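The second life of the cupboard under the sink

Most kitchens have a cupboard that never gets sorted. In the terraced houses along the harbour road in Pokcombe it is nearly always the one under the sink, where the waste pipe takes up the best of the space and everything else has to fit round it. Bottles get pushed to the back. New ones are bought and put in front. After a few years there are two of most things and three of some.

The Daltura repacking shop opened on the corner of the old market hall in December to deal with what comes out of cupboards like these. People bring in household goods they have bought and not finished, or never started, and the shop sorts them for reuse. Full and sealed items go on the shelves for members to take. Part-used ones are checked and passed on if they are in good order. Empties are rinsed and graded by plastic. In its first season the shop took in 916 items.

The work happens at a long bench behind the till. Each item is wiped down, turned over and read. The label is the first thing anyone looks at, and it is often the first thing to go. Paper lifts at the corners when it has been stored damp. Ink rubs off where a hand always holds the bottle. A container with no readable label cannot go back on the shelves, whatever is in it, so a torn edge matters more here than a dented base.

Dents are common and mostly harmless. Cylindrical packs get them at the rim, from being dropped in carrier bags or stood on a stone floor. The shop's rule is that a dent may stay if the closure still seats properly and nothing weeps when the pack is laid on its side for an hour. Scuffs are ignored altogether.

A fair share of what arrives was bought abroad or ordered from overseas. Pokcombe is a port, and parcels have always come through it. Packs printed in Chinese, Turkish or Polish are kept on a shelf of their own until someone who reads the language can write out a card with the contents, the weight and any warnings. The card is tied to the neck with string. Sticky labels were tried at first, but they covered the original print.
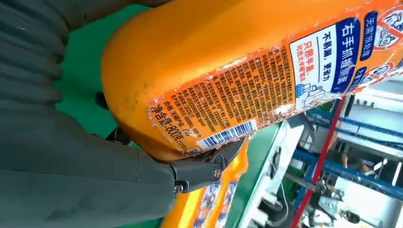 An orange pack marked in Chinese with a net content of 800 grams. The printed label is torn and peeling in places.

Weights are the easy part, as grams are grams in any language. Instructions take longer. Manufacturers like to print advice on how to hold and pour, with small line drawings to go with it, and the drawings help when the words do not. How much to use per wash or per bucket has to be copied exactly – guesses are not allowed on a card.

Storage at the shop is plain. The shelving is second-hand Zonberg, bought from a chemist that was closing, and the crates are Bosman stacking crates with the lids taken off. Powders are kept high and liquids low. Bleach has a metal cabinet to itself by the back door.

Membership costs nothing, and there are 43 households on the list so far. The shop asks them to start small: one cupboard, emptied on to newspaper, with anything unopened put in a bag by the door. Anything with a readable label can come in, however battered. Peeling paper should be left as it is, because tape tends to pull off more print than it saves.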